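The Ornus Allowance

Burgi Wieser received the complaint on a Friday in April, at ten past four, when the office had already switched off the heating. It was one page long. The tenant of 1410 Flerard Street stated that the weight of her kitchen had increased.

Wieser read it twice and assigned it a number. The Ornus Building Authority measured floor loads in every apartment above the second story, and a tenant was permitted 100 units of variable load per room. Variable load meant anything that could be carried out by two people without tools. The tenant in question, a Mrs. Maillard, had declared 96 units in the kitchen at her last inspection. The sensors under the joists now gave 100 exactly. She had bought nothing. She wished to have this on record before she was fined for it.

The procedure for an unexplained increase was set out in section 4 of the manual. The inspector was to remove items in order of size, record the reading after each removal, and return them in reverse order. Wieser had performed it on two earlier occasions. In the first case the cause was water in a wall. In the second it was a piano which the tenant had not considered furniture.

She arrived on Monday with the portable meter and a roll of labels. Mrs. Maillard had already cleared the counter and written down the contents of each drawer. The list was accurate. Wieser checked it against the old declaration and found a single difference, a rice cooker entered the first time as "pot, electric." The weight was the same in both entries.

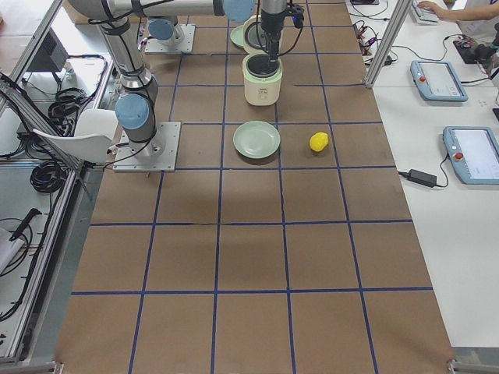
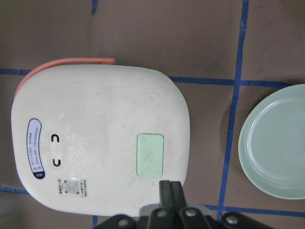

Top: the taped work table. Bottom: the rice cooker from directly overhead.

They removed the chairs first. The reading fell by the correct amount. They removed the table, the cooker, the pans and the flour, and the reading fell by the correct amount each time. By noon the kitchen contained no variable load of any kind, and the meter showed four units.

"So it's the room," said Mrs. Maillard.

"It's the remainder," said Wieser. The manual used the word in that sense.

She called the district engineer, whose name was Cundar and who disliked the telephone. He asked whether she was standing in the room. She was not. He asked whether the tenant was. She was not either. He told her to recalibrate and hung up.

Wieser recalibrated. The meter showed four. She stepped inside, and it rose by her own weight – no more, no less. She stepped out again and it returned to four, though it took a little longer to do so than it had with the chairs.

There was a box on the form for the cause of the increase. It allowed twelve characters. Wieser wrote "structural," which fit, and signed beneath it. Then she helped carry everything back in reverse order, the flour first and the chairs last, and Mrs. Maillard asked if she could keep the allowance at 100.

"You'd need to give up four units of something," said Wieser.

Mrs. Maillard looked over the list for some time and crossed out one of the chairs.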